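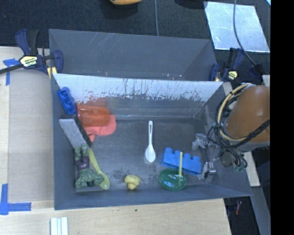 How do I get brown and rust-colored marks off the inside of a toy bin without wrecking the finish?

Start with warm water and a drop of dish soap, let it sit on the marks for a while, and only move up to something gritty if soap and a soft cloth do nothing.

Print this page | E-mail this ticket

We use cookies to remember your login and your open tickets. By continuing you accept our cookie policy.

Ticket 235
Product: Bindent sorting bin, gray
Status: open, waiting on customer

First message

Hi! I've got one of your gray Bindent bins and it's mostly been great, but the panel at the far end has gone all streaky along the bottom. Brown in places, more of a rust color in others. The panel itself is a whitish, scuffed thing by now, so the streaks really jump out. The floor of the bin only has a few faint dark smudges and I can live with those.

What goes in it is the usual small stuff — toy blocks, a rubber duck, a couple of plastic spoons, a cup, a green dish, a lump of modeling dough, a foam sponge. I keep it clamped to a wooden table with two bar clamps at the upper corners, so it doesn't slide when people dig around in it. I haven't tried anything on the streaks yet apart from a dry paper towel, which did nothing. Can I use bleach? And is this rust? I didn't think there was any bare metal in the thing.

Reply to support, same day

Thanks for the quick answer. To go through your list:

Yes, it's been washed before, with the garden hose, back in May. I stood it on end to dry and I guess the water would have run down and sat along that edge. I didn't wipe it.

No, it doesn't get stored outside. It did spend a winter in the garage next to a shelf of old paint cans.

I don't know which version I have. The sticker underneath is gone. I bought it from the Troston outlet if that helps you look it up.

OK, no bleach. Understood.

Update, Tuesday evening

So I did the soap step. Emptied everything out into a dishpan, took both clamps off, and laid a wet rag along the bottom of the panel for 40 minutes. I'd meant to do 20 but the phone rang. Some of the brown came up! The rag was pretty disgusting. The rust-colored bits didn't budge at all, and now that the brown is lighter they look worse, if anything.

While I was in there I found bits of dried dough pressed into the corner. They popped out with an old gift card. Is it possible that some of the brown is just dough gunk that picked up dirt? It smelled faintly salty, which is what dough smells like to me.

Update, next morning

Tried the baking soda paste. Mixed it thicker than you said because the first batch slid right down the wall (those sloped sides!) and ended up on the floor of the bin. Second batch stayed put. Rinsed it after breakfast and it made a dent, but there are still 7 spots I can see from across the room, and one long streak.

I also washed the toys while they were out. The duck and the spoons were easy. The sponge I squeezed out and left on the windowsill. I did not wash the dough, obviously — I put it in a sandwich bag, and I think it'll live there from now on.

Question for you: your instructions mention Eide cleaning powder for stubborn marks. I can't find it in any store near me. My neighbor has a tub of Prironari, which looks like the same kind of thing, but the label only talks about sinks. Would you use it on the bin? I don't care much about a few more scratches on that panel, it's scuffed already, but I'd like to keep the gray parts looking the way they do.

And if it comes down to replacing the panel, do you sell those separately or would I have to buy the whole bin? I'd rather hang on to this one. The clamps fit it perfectly.

Get fixes and care tips in your inbox. Sign up for our newsletter.

Print this page | E-mail this ticket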